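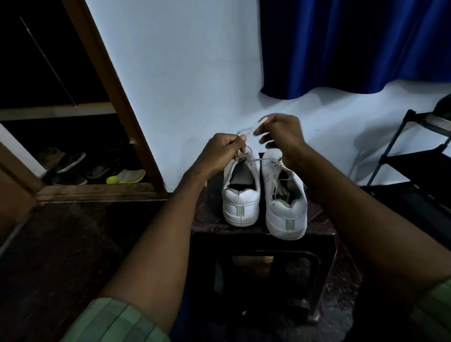 Please tell us whether the Dekport book fair is worth the drive if you mostly read fantasy, one reader wrote under my last post, and whether they still let you into the bindery, and whether a twelve-year-old who has read all the Plokavstead books twice would be bored. I read that on my phone in the parking lot on the morning of the fair, so I went in with my homework already set, and I'll try to get to all of it.

Yes to the first part, with a couple of grumbles. Dekport has always been a general fair, and for years the fantasy people were put in the annex with the jigsaw puzzles and the calendars. This June they had half of the main hall. I counted on being done with it by lunch and I was still there when they started folding the chairs. Admission was free before noon, parking was not, and the coffee line was as bad as ever (bring a thermos, you're allowed).

I started at the Totgate tables, as I think most of us did. Totgate is the small press that keeps bringing back the sort of fantasy our libraries threw out when the spines went, the ones with a map up front and a horse on the cover no matter what the story is about. They had their full backlist out and a bin of slightly hurt copies, and I am sorry to say I lost all discipline at the bin. A scuffed corner has never bothered me. I came away with the middle two volumes of a quartet I own the first and last of, which I have been pretending to understand since college!

They were also giving out a sampler with the opening chapters of the fall books. I've read it since. The one with the lighthouse is going straight on my list, and the one with the talking otters I could leave, though I know some of you will feel differently about otters. The new edition of the sea-witch trilogy has a proper glossary, and it's at the back where it belongs. Paperbacks will be a little taller than the old ones, so they won't line up on the shelf with what you have. I did ask. The lady at the table had clearly been asked before.

Now the bindery. Parisi is two streets over from the hall and does the cloth-bound editions for Totgate and for several other presses. They open up for the fair and take people through in groups of 20, first come, first served, and you sign up on a clipboard inside the front door of the hall. It's easy to miss, and I nearly did. If you want the afternoon tour, sign up before you look at a single book. The morning one fills while people are still hunting for parking.

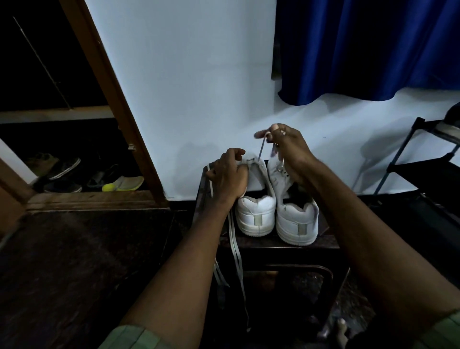

The tour took a good bit longer than the 30 minutes on the sign, mostly on account of our questions. You follow a book through from the folded sheets to the sewing and then on to the gluing and casing in, and they stop at each station and let you handle something that went wrong. I held a copy of a dragon book that had been sewn with one chapter in upside down, and I wanted it badly, and they wouldn't sell it to me. The sewing machine is louder than you'd think, and it's worth standing on the far side from the window, where you can watch the thread going through the folds. I could have stayed at that one machine all day.

What I liked best was the room at the end where they do the stamping. The brass dies for the covers are kept in shallow drawers with paper labels, and they pulled out the ones for the Plokavstead set, the little tower for the first book and the heron for the third. I had always assumed the heron was a goose. I have told at least one of you in the comments that it was a goose, so please accept this as my correction. They stamped a heron in gold on a scrap of green cloth for each of us to take home, and mine is now a bookmark.

On to the Plokavstead panel, then, for the reader with the twelve-year-old. It was in the upstairs room at two o'clock, and it was packed, with kids on the floor at the front and the rest of us along the walls. The sixth book is written and with the editor. It picks up the same winter the fifth one leaves off, the ferry comes back into it, and there'll be a chapter told by someone we haven't heard from before. That was all they would say, and a boy near me groaned so loudly that the whole room laughed. They read four pages aloud. I won't repeat any of it, only that I am worried for the miller.

So no, I don't believe she or he would be bored at the panel. The bindery might be another matter, there's a lot of standing, and my group had a younger child who had plainly had enough by the glue. There is a map-making table downstairs where kids can draw their own kingdom on big sheets of butcher paper, and it was still going strong at four. I drew a small swamp myself.

A few grumbles, as promised. The hall had no floor plan except one taped up by the restrooms, so I walked past table 29 over and over looking for the secondhand dealer who was sitting at it. Several dealers took cash only. And a first printing I've wanted for ages was there in a glass case, in its jacket, priced at $245, and I visited it four times and then went and bought a sandwich. If one of you took it home, I hope you'll be very happy together, and I would love to know whether the endpaper map has the second island on it. Mine doesn't.

Next up I'll have my review of the lighthouse sampler chapters, and after that I mean to finally read the quartet in order. If anyone has gone to the winter fair at Dekport as well, leave me a note below – I've never managed it, and I'd like to know if Parisi opens for that one too.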